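Robot Learning from Demonstration
Unit 4: Collecting demonstrations with hand-held grippers
Handout, revised 2025-04-29
Instructor: Cleiton Sampaio

4.1 Scope

The previous unit treated the policy as a function from observations to actions and assumed that a set of demonstrations already existed. This unit covers how the set is made. The assigned reading is the Pesonen lab manual, sections on recording and on calibration. Students who have already worked with teleoperated arms should still read 4.4, where the failure modes differ.

A demonstration, for our purposes, is a time-ordered record of camera frames, a tool pose for each frame, and a gripper opening width for each frame. Pose is six numbers (position and orientation) relative to some fixed reference. Width is one number. Everything else in the record is metadata: operator code, task code, start time, device serial, calibration version, outcome label.

4.2 Why a hand-held tool

With teleoperation, the operator moves a leader device and the robot follows. The recorded actions are ones the robot has carried out, so they are feasible by construction. The cost is speed. The operator works through the lag and stiffness of the arm, gets little sense of contact, and needs a robot for every recording station.

With a hand-held gripper, the operator holds the end effector directly and does the task. A camera is fixed to the tool so that the view during recording matches the view the robot will have later, provided the same camera and mount are used on the arm. Contact forces are felt in the hand. Stations are cheap, and several people can record in the same room.

Two things are lost. First, the arm is absent, so a motion may be recorded that no arm in the lab can reproduce: too fast, out of reach, or through a joint limit. Second, the pose is estimated from the images and inertial data, where an arm would report it from encoders. Both losses are handled by filtering, described in 4.5.

4.3 The recording floor

Recording takes place in a shared room. Operators work at their own stations at the same time, which has consequences for the data. Other people enter the background of an episode. Chairs get moved between takes. Light from windows changes over the day. In a small data set these are nuisances. In a large one they supply background variety at no added cost, and we do not try to remove them. What we do control is the area of the table within reach of the tool, the markers, and the state of the gripper pads.

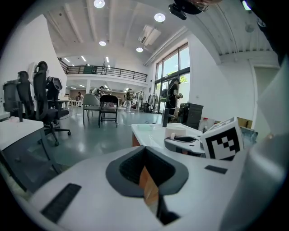

Photo: Stinby recording floor, wrist camera view. Course archive.

Note how much of the view belongs to the tool itself. The gripper takes up the lower half, and only part of what remains is the work surface. This is normal for a wide lens mounted close to the fingers. The gripper pixels are useful to the policy as a reference for finger position, but they must look the same at training time and at run time. A change of finger color or a camera mount bent by a few degrees will shift them, and the policy will degrade without any visible error in the logs.

The white cube on the table carries a printed fiducial pattern, black on white within a thick black border. A marker of known size gives the pose of the camera relative to the marker from a single frame, if the whole border is in view and sharp. We use such markers to tie the tracked trajectory to a table frame. Without this step each episode has its own arbitrary origin, and two episodes of the same task cannot be compared in absolute coordinates.

Rules for markers:

Print at full scale and measure the printed border with calipers. Enter the measured value, never the nominal one.
Keep the marker faces flat. A bowed sheet biases the orientation estimate.
Do not move a marker during an episode. If it is bumped, stop and discard.
Do not use two markers with the same ID in one room.

The policy may learn to use the marker as a landmark. To check for this, hold out a group of episodes in which the marker was shown at the start and then taken out of view before the task began. If validation loss on that group is clearly worse, the marker is being used.

4.4 Recording procedure

1. Set up the table according to the task card. The card gives the allowed region for each object, and the operator chooses the position within it. Vary the position on every take. Operators drift toward convenient placements, so the card for the Jistley tasks includes a list of random offsets to be used in order.

2. Check the tool. Open and close the fingers fully. The width reading should reach both stops. Wipe the lens and the pads.

3. Run the mapping pass. Walk the tool slowly around the station so that the tracker sees the surroundings from several directions. Plain walls and glossy floors give few features; point the camera at furniture and equipment for most of the pass.

4. Show the marker to the camera and hold the tool steady until the tone.

5. Record the episode. Start with the tool outside the object region, do the task in one continuous motion, and end with the tool withdrawn. Do not pause to think in the middle of a take. A pause is an action as far as the policy is concerned, and it will be imitated.

6. Label the outcome at once: success, failure, or void. A failure is a take in which the procedure was followed and the task was not achieved. A void take is one in which the procedure was broken. Failures are kept. Voids are deleted after review.

7. After each block, rest and repeat from step 2. A new mapping pass is required if furniture near the station has been moved.

Speed. Operators should move at a pace the arm can follow. New operators are nearly always too fast. The Liltus arm controller caps tool speed at 250 millimeters per second for this course, and any segment above that value will be slowed at replay, which changes the timing of contact. It is better to record at the right pace than to resample afterward.

Hands. The free hand stays out of the workspace unless the task card calls for two tools. A hand that steadies a box during recording will not be there at run time, and the resulting policy pushes the box off its mark.

4.5 Filtering

Raw episodes pass through four filters in the order given.

Tracking. Reject if tracking was lost at any frame between the start and end of the take, or if the estimated pose jumps by more than the threshold set in the task file. Common causes are fast rotation, motion blur, and holding the tool close to a blank surface.

Synchronization. Width and image streams come from separate clocks. Reject if the offset estimated at the start of the take and the offset estimated at the end differ by more than one frame period.

Feasibility. Transform the trajectory into the base frame of the target arm and solve inverse kinematics at each step. Reject if any step has no solution or violates a joint velocity limit. This filter depends on the arm, so the rejected episodes are kept on disk. A take that is infeasible for one arm may be fine for another.

Label review. A second person watches the final part of each take and confirms the outcome label without seeing the first one. Disagreements go to the instructor.

Worked case. In the September collection, operators recorded 3,404 episodes across all task cards. After the four filters, 1,333 remained. Most of the loss came at the feasibility stage, from takes in which operators reached across their own bodies with the wrist turned over, a posture the arm cannot match near its base. The tracking filter came second. The task cards were then changed to mark the side from which the operator should stand, and the feasibility loss fell in the following block.

A high rejection rate is acceptable in itself. A rejection rate that differs between operators or between object positions is a problem, since it changes the distribution of the remaining set. Always plot accepted and rejected start positions on the same axes before training. If the rejected takes cluster in one part of the table, the policy will have thin coverage there, and the success rate averaged over the table will hide it.

4.6 Splits

Split by session, never by frame and never by episode within a session. Frames from one take are nearly identical, and takes from one session share lighting, mapping, and background. A random split at the episode level gives a validation loss that says little about a new day. For the course project, hold out all sessions from at least one operator as well.

4.7 Lab assignment

Work in pairs. Use the "place block in tray" card. Each pair records up to 9 blocks, trading the operator and reviewer roles after each one. Submit:

the raw recordings with metadata;
the output of each filter stage, with the reason code for every rejected take;
the plot of accepted and rejected start positions;
one page on the largest single source of rejection in your data and one change to the procedure that would reduce it.

Do not tune the filter thresholds to improve your yield. The thresholds in the task file are fixed for grading.

4.8 Review points

Be able to state why a pause in a demonstration is harmful and how it would show up in the behavior of a trained policy.
Be able to derive the camera pose relative to the table frame, given the marker pose in both the camera frame and the table frame.
Be able to explain why failures are kept while void takes are deleted.
Be able to name a change to the tool that would alter the image without altering the pose or width streams.

Next unit: action representation, relative and absolute pose, and latency matching between recorder and arm.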